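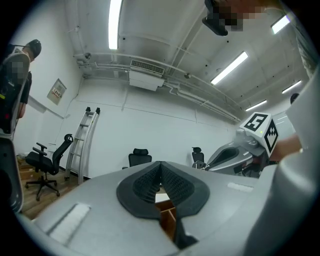

Two gray hand-held grippers, one with a marker cube on top

Which side of the line do I vote on in the Drarkent split referendum?

kilicarslan_st_renter
Posted Nov 10, 2018

Ok so quick one, hopefully. I live on Kılıçarslan Street, the part past the old tram stop. For the last I don't know how long everybody in the building has said we're Balta. Mail comes to Balta. Trash pickup is Balta. My kid goes to school in Balta.

Now the notice for the referendum on splitting Drarkent into two towns comes through the door and it says my polling place is in Kero. Whole building got the same one, except the ground floor, they got Balta. Same front door!!

What I need to know:

Does it matter which side I vote on? If I read the notice right there is one question (should Drarkent become two municipalities, yes or no) but the votes get counted per side and both sides have to say yes. So a no in Kero is worth a lot more than a no in Balta, becuase everyone knows how Balta is going to vote.

Can I get it changed? The notice says objections within 7 days and I've used up three of those being annoyed.

And if the split goes through, does the line on the notice become THE line? Like am I a Kero resident forever because somebody drew a map in September.

Not looking for a fight over whether the split is good or bad. I've had enough of that in the stairwell. There are flags on balconies now, people who used to borrow each other's ladders don't say good morning. Just want to vote in the right place.

Edit: I rent, lease is in my name, registered at this address the whole time. Edit 2: yes I called. On hold, then cut off. Twice.

old_tram_stop
Accepted by the poster

Worked the registration desk at the last two town elections so I can help with some of this, not all.

First, don't throw the notice away. The number in the top corner is your register entry and you need it for everything.

Second, why your building is cut in half. The referendum line isn't the mail line and isn't the school line. They used the old parish survey, the one from before the street was widened. On paper Kılıçarslan Street sits eight or so yards north of where it really is. So the line that is meant to run down the middle of the road goes through the houses on your side instead. 26 addresses affected as far as the council has admitted. Yours is obviously one of them. The ground floor probably has its own entry from when it was a shop, registered to the street front, so it landed in Balta. Upstairs flats are registered to the yard entrance. Kero. Stupid but there it is.

Does it matter: yes. You read it right. It's counted in two boxes and both have to pass. Simple majority in each, no turnout minimum (they took that out after the second reading, a lot of people still think there is one). At the last council election Balta gave 80 percent to the pro-split list. Kero was so close they recounted. So yes, a vote in Kero weighs more this time, in practice if not in law.

Getting it changed: you want the objection form, not the change of address form. People keep filing the wrong one. Change of address says you moved. You didn't, and if you sign that you did it'll cause you trouble later with the lease and maybe the school. The objection form is the green one, two pages, and the bit you want is "entry assigned to incorrect area."

Attach:
copy of the notice
copy of the lease, first page and the one with signatures
one bill with the address on it, not older than three months
something that shows the building is one property. Land office printout is best. They do it while you wait.
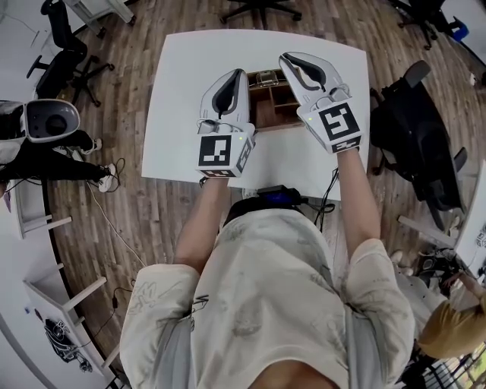
Hand it in at the counter, get the stamp on YOUR copy. Don't mail it. The seven days are counted to when they recieve it, not when you post it, and the stamp is the only proof you'll have. Window two is referendum stuff only, shorter line. They close for lunch and they mean it.

They have to answer in writing before the register closes. If they say no you can go to the district court, no fee for this kind of case, but you only get two days, so start writing the thing before you get the refusal.

If they don't answer at all: you stay where you are, meaning Kero, and you vote there. Please do go vote there. Two elections ago we had people turn up at the polling place they thought they should have, get turned away, go home mad, not vote anywhere. You can't be on both lists and the desk can't add you on the day no matter how nice they are.

Last one, is it THE line. No. Or not yet. The law on the referendum says the final boundary is set by a separate commission after a yes vote, and the voting area is "without prejudice" to it. Whether you trust that, up to you. I'd send the commission a letter whatever happens with the objection, the whole building signing one letter, with the land office printout attached. One letter per building gets read. Same letter from every flat gets put in a pile, I have seen the pile.

Good luck. And call before ten if you call at all.

kero_first
Not accepted

Why would you want to change it?? You got a vote that counts. Use it.

Also wrong above about the line being only for voting. Look at what happened when they redid the water districts. That was "temporary" too and we are still paying the Balta rate on this side of the bridge. Whatever line is on the notice is the line you get, mark my words. The commission is going to be the same people from the same two parties sitting in the same room.

And it's not only Balta people who have flags out. I have one out. Had it out for years, long before any of this.

Vote no, stay in Drarkent, keep one fire station instead of two halves of one.

 old_tram_stop, in reply
 They asked not to get into yes or no. The water thing was a utility contract, different law, no commission. Agree the rates are a disgrace.

 kero_first, in reply
 fine but I'm not wrong

two_doors_down
Not accepted

Same street, the even side, same problem. Went in Thursday so this is fresh.

Window two, yes. Took me 23 minutes, most of it waiting for the guy ahead who had no paperwork at all and wanted to talk about his grandfather's land. Land office printout was easy, they knew what it was for before I finished asking. Cash only.

They were out of green forms. Got a photocopy of the green form on white paper and then the lady at the window wasn't sure she could take it. She went in the back, came out, could take it. Bring your own copies of everything, the copier in the hall is broken.

What I'd add: ask them to write down the reason for the Kero entry when you hand it in. They have to. Mine says "yard access." My flat doesn't have yard access, there's a wall. So now I've got something to put in the court thing if it comes to that.

No answer yet. Will post when I hear.

Oh and the other thing, if anyone in your building has a mail ballot already DON'T let them send it while the objection is open. A neighbor of mine sent his and they told him that counts as accepting the entry. Not sure that's right legaly but that's what they said at the window, and he's stuck with it for now.

 kilicarslan_st_renter, in reply
 Ok this is great, thank you both. Going Monday with the lease and the bill. Ground floor says they'll sign the building letter, third floor says only if it doesn't mention Balta. Working on it.

 two_doors_down, in reply
 Put the street number and leave both names off. Is what we did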